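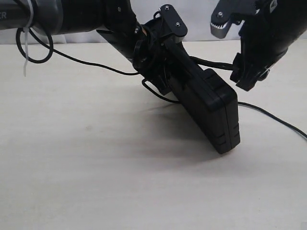 Bimanual cell: left arm protective stops during cable unplug

Reading time: 2 min

tolv_k
Two-arm bench cell running Akolgo 2. Task: left gripper holds a black rectangular case, right gripper pulls the cable out of it. Since the update in December the left arm goes into protective stop in the middle of the pull. 34 stops in the last 3,000 cycles, none before the update. The log gives "force deviation, wrist" and nothing else. Grip force unchanged, payload unchanged, same case model. Any ideas before I roll back?

benchrat
Where is the case when it stops? If the low corner is touching the table you have a contact the force model knows nothing about. The right arm pulls, the case pivots on the corner, and the left wrist sees a torque. Lift it 6 mm and run it again.

tolv_k
It's held tilted, low corner on the table or very close to it. That was on purpose, it steadied the case. The pose is the same as before the update.

mirelock
I don't think it's the table. Look at your dressing. The cable on the left arm sags all the way from the upper segment to the wrist, and there is one white cable tie on that cylinder with a loop of cable hanging next to it. If that tie slips, the slack moves and your payload estimate moves with it. We lost two weeks to this on a Prindura cell. Also trim the tail on that tie.

benchrat
A sagging cable gives you a slow offset. It does not give you a trip during a pull. The timing points to contact.

mirelock
It gives you an offset that uses up most of the margin, and then the pull does the rest. Both can be true. Log wrist torque with the arm holding still and compare a cold start with an hour in.

ostrava9
Check the deviation threshold first. Our install dropped back to the default when we updated, and we had set ours higher. No warning on screen - it was in the Nurkwood migration notes, near the bottom.

tolv_k
Threshold was reset here too. Ours had been set to 2 times the default. I put it back and have had no stops in over an hour.

benchrat
Then you have hidden it. Doubling a protective limit so that a part can be jammed against a table is not a fix. Who signed off on the old value? If people reach into that cell between cycles, it needs to go back through the risk assessment.

ostrava9
Disagree in part. The default is tuned for free-space moves. Pulling a connector is a force task and needs its own limit. Set it for that step only and restore it afterward.

benchrat
Per step, with a documented value, fine. Global, no.

tolv_k
Back at default globally. Results so far:
- case lifted 6 mm, cable untouched: stops still happen, less often
- static torque at the wrist drifts during the first hour, then levels off
Second tie and re-route are next. I'm leaving the per-step limit alone until that's measured.

mirelock
Leave some slack at the wrist when you re-route. Pull it tight and the joint will load the cable at the end of its travel, and you'll get the same error somewhere else.

Related threads
Clutora gripper loses home position after power cycle
Akolgo 2: exporting wrist torque to CSV
Strain relief for two-arm cells
Protective stop or emergency stop: which one gets logged

We use cookies to keep you signed in and to count visits. Accept | Settings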